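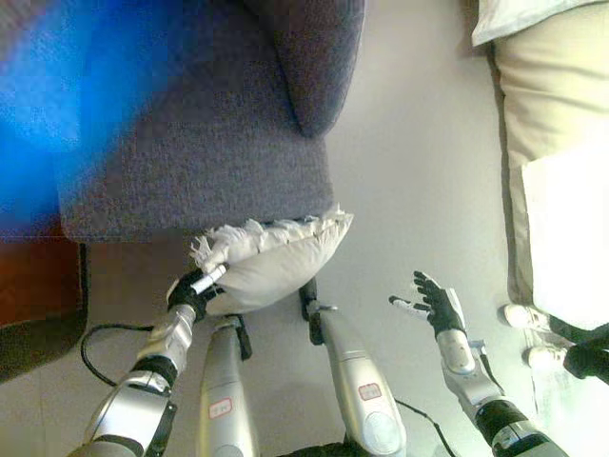 Zuswood Fringed Cushion

A plain white scatter cushion with a frayed, fringed edge, made for armchairs, reading corners and the end of a bed. The loose threads are left uneven on purpose, so no two edges look quite the same. White sits well against grey and purple upholstery, particularly a coarse weave with some fleck in it.

The cushion is soft and takes a crease easily. Give it a shake and pull the corners square when you're tidying up.

Details
Colour: white
Cover: cotton, removable, hidden zip on the lower side
Insert: polyester fibre, included
Edge: frayed fringe
Price: $58 each, or $90 the pair

Care
Take the insert out and turn the cover inside out. Cold machine wash on gentle, in a laundry bag if you have one. Dry flat in the shade. Don't tumble dry — the fringe will knot. Trim any long threads with scissors and don't pull them. The insert can be spot cleaned and aired on the line.

Matching pieces
The Lamont throw comes in the same white and has a shorter fringe. The Stullonent armchair is sold separately at $359 and is available to order in four fabrics. Swatches are free, limit 4 per household.

Delivery and returns
In-stock cushions leave our warehouse within two business days. Armchairs are delivered by carrier and need someone home to sign. Unused cushions can come back within 90 days with the swing tag still on. Covers that have been washed can't be returned unless faulty.

Replacement inserts are back in stock as of June 17, 2022. For trade orders or fabric enquiries, contact Iona Gunn in the showroom. Seon-mi Kwak looks after returns and spare covers.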